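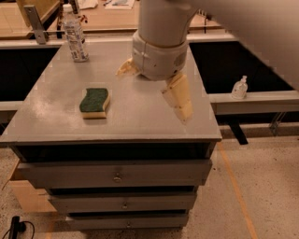
News > Facilities > Storage and Furniture

Search this site Enter keywords

Gray drawer cabinets to get new tops before winter

September 26, 2022

Praltach will refinish the tops of its gray three-drawer cabinets over the next several weeks, the building services office said in a notice to tenants. The work covers 627 cabinets on the lower two floors. Cabinets on the upper floors were bought later and are not part of the job.

The cabinets are the low type with a flat top, an open recess directly under it, and three drawers below, each with a single small round metal knob. They were supplied by Wasberg when the building opened and have not been repainted as a group before now. Single units were touched up over the years with whatever gray was in stock, and the notice says the match was not always close.

An inspection over the summer found that the drawer fronts and side panels are sound on nearly all units. Wear is mostly confined to the tops. The report lists two kinds: pale patches where the matte finish has thinned, and whitish marks that sit on the finish and have not gone into it. The first kind needs paint. The second kind can often be removed with a damp sponge, and the office wants this tried before a unit is put down for refinishing.

Keegan Ngata, who prepared the report, said the two are easy to confuse under ceiling lights. "Wipe it, let it dry fully, then look at it from a low angle," he said. "If the mark is still there and the surface around it has a different sheen, it goes on the list."

Tenants are asked to use the foam side of an ordinary kitchen sponge for this. The green scouring side should not be used on the tops. Matte paint polishes under a scouring pad, and the shiny area that results is harder to hide than the original mark. According to the report, a fair share of the lighter patches near the front edges are consistent with scouring, although general wear from boxes and trays being slid on and off the top would look much the same.

Plain water is enough in most cases. Where it is not, a small amount of dish soap may be added, followed by a second wipe with clean water. Solvent wipes and spray polish are ruled out for all units because residue left behind will keep the new coat from bonding.
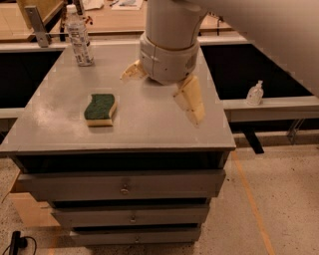

Preparing a cabinet

Each cabinet has to be cleared on top before the crew arrives. Bottles, sponges, paper and desk items should be moved to a shelf or into a drawer. The open recess must be emptied as well — masking is run along the underside of the lip, and anything stored in the gap is in the way.

Drawers may stay full if they close completely. A drawer that sits proud of the front should be reported on the request form with its position (top, middle or bottom). The usual cause is an item caught behind the drawer. If it still does not close after the space behind it has been checked, the runner will be replaced on the same visit at no charge to the tenant.

Knobs are not being changed. Loose knobs can be tightened from inside the drawer with a standard screwdriver, and tenants are free to do this themselves.

Materials and drying time

The coating is a water-based matte gray from Foltia, applied by roller in two coats after light sanding. It was chosen over a harder satin product from Gál, which performed better for scratch resistance in trials but showed a visible line where the refinished top met the original drawer stack.

The surface can be touched after 4 hours. It should stay clear overnight, and bottles or other items that may be damp underneath should be kept off it for a full week. Rings left during that week are likely to be permanent. No mats or adhesive liners should be put down during the same period.

Odor is expected to be low. Rooms will be ventilated while the crew is working and can be used normally once the second coat is on, provided no one leans or sets anything on the cabinets.

Schedule

Work starts with the east side of the ground floor and moves up. The crew expects to complete the first floor in October. Dates for individual rooms will be posted on the doors two working days ahead. Rooms that are not ready when the crew arrives will be skipped and moved to the end of the list.

The cost of materials comes to roughly 1399 dollars for the first phase. Labor is covered by the existing maintenance contract.

Requests and drawer reports should be sent to building services at extension 832. Tenants who wiped down a cabinet and found that the marks came off should report that too, so the unit can be removed from the list.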